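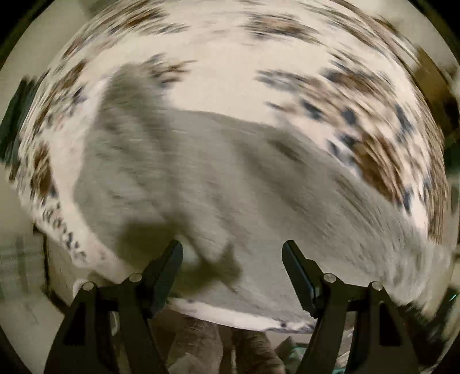

Nilton Muñoz wanted to know, before I had my visitor badge on, whether I had read the house rules or just signed them. Signed them, obviously. He handed me the sheet again and waited.

Cisico runs its bedding trials in Cullholm, and the open day is mostly a tour of what you may not do. Rule one: no straightening the covers between takes. A blanket stays as the last person left it, however much your mother would mind. Rule two: a take in which the gripper picks up nothing still gets logged. Rule three concerns shoes and is longer than the other two together.

The sheet used to have 38 rules. It now has five, plus an appendix I was told I wouldn't enjoy.

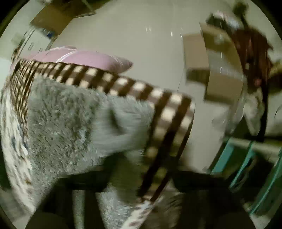
Posted 10/31/18 by Ekow Ametepe, visits desk

The part I liked was the speed rule. Swing a hand-held gripper too fast over a patterned sheet and the footage smears, so operators are asked to slow down at the turns. Blurred takes are marked as blurred and kept. Deleting one needs two signatures, and the form lives in Skurnport.

I asked Muñoz how many deletions had been approved since August. Three, he said, out of 62 requests. He seemed to feel this was lax.

Coffee was in the hall, shoes off.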